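Ticket 1442 — Teleoperation: Greifer dreht beim Einsetzen der CPU leicht nach
Status: in Bearbeitung
Gemeldet von: Anayeli Varela, Standort Bremar
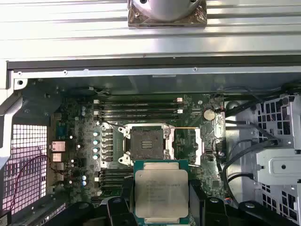
26. Januar 2022, erster Eintrag
Ich führe den Arm mit dem Handgerät über den Sockel und halte an. Wenn ich danach langsam absenke, dreht sich das Handgelenk ein kleines Stück nach rechts, obwohl ich meine Hand nicht bewege. Bei 30 Vorführungen ist das 6 Mal passiert. Diese Aufnahmen habe ich als ungültig markiert, damit sie nicht in das Training kommen.

Schon geprüft:
Handgerät neu kalibriert — keine Änderung.
Anderes Netzwerkkabel benutzt — keine Änderung.
Fingerkraft reduziert. Der Prozessor bleibt trotzdem fest, das Drehen ist noch da.

Antwort Support Lasura
Bitte schicken Sie uns die Logdatei vom Handgelenk und den Wert für die Skalierung der Rotation. Steht der Filter auf »direkt« oder auf »geglättet«?

Zweiter Eintrag
Die Skalierung steht auf 1,0, der Filter auf »geglättet«. Die Logdatei ist angehängt. Ich habe dann auf »direkt« umgestellt und zehn neue Vorführungen gemacht. Das Drehen kam nicht mehr, aber jetzt zittert der Arm mit meiner Hand mit, und über den Kontakten im Sockel ist mir das zu gefährlich. Die schwarze Schutzkappe lasse ich deshalb vorerst auf dem Sockel und übe nur das Anfahren.

Gibt es eine Einstellung zwischen den beiden Filtern?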